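Rellow Soup Swap – Frequently Asked Questions

I started the swap because I kept making way too much soup (my freezer was groaning!) and figured other people in Rellow had the same problem. These are the things I get asked most.

How does it work?

You bring frozen soup in quart containers, and you go home with the same number of quarts of somebody else's. That's the whole deal. We meet at 7 in the evening at the Tahiri Room, right behind the bakery.

How many quarts should I bring?

Four is the usual, six is great. Please don't bring a dozen – the freezers only hold so much, and I end up driving the extras home.

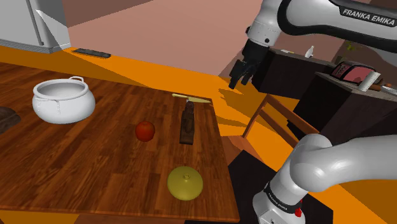

What should I write on the label?

Put the name of the soup, the month you made it and every single ingredient, even the boring ones like celery and bouillon cubes. Masking tape and a marker work fine. Pens smear once the frost gets on them.

Can I bring chili or stew?

Sure! I'm not strict about it. If you'd eat it with a spoon, it counts. Last March I took home a lamb stew that was better than anything I've ever made, and I'm still a little jealous.

What about creamy soups?

They can get grainy in the freezer, so I leave the cream out and write "add half a cup of cream when you reheat" on the lid. Same goes for noodles. Cook those fresh at home or they turn to mush.
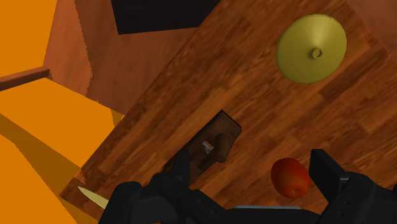 Potatoes are hit or miss too. Mashed into the broth they're fine, but big chunks go kind of spongy on me, so I've switched to white beans for most of my winter soups.

Does it cost anything?

It's free. There's a jar by the door for the room rental, which is $68 a night, and people toss in a buck or two if they feel like it.

Where do I sign up?

Use the form on the Vukedetti Street page of this site. Sign-up closes at noon the day before the swap.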